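Ceasefire Monitoring in the Jamonholm Valley: Progress Report to the Fogh Fund, October

The second phase of the grant began with both sides agreeing to honor the truce and disagreeing on where it applies. We now have a map they will both sign, provided the river keeps its two names. 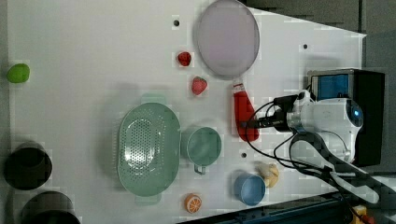 2 min read

Monitors logged 1510 calls to the hotline this period. Most were complaints about roadblocks, and a good many were complaints about the hotline. We have added a second line, which is also busy.

Of the 20 former fighters enrolled in the Nurkedley resettlement program, six have left. Two went back to the hills and have since written to ask whether their stipends could be forwarded. We declined, politely and in writing, and copied the ministry, which has yet to open the letter.

The Mikusach faction still refuses to hand over its weapons list. Its spokesman told our field office that the list exists, that it is accurate, and that it is none of our business. Talks resume next month if the parties can settle the seating.

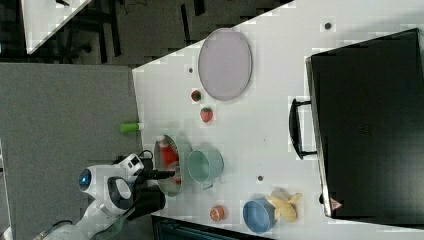
Shona Jardine

Spending is under budget, mainly on account of fuel we could not buy. We ask to move the balance to radio programming, where the weekly call-in show has drawn more listeners than either side's official station. Both have demanded equal time on it.

Still outstanding from the last report: the truck, the second interpreter, and a reply from the governor. The interpreter has been found and starts once her travel permit clears. The truck is at the border, where it was in the last report.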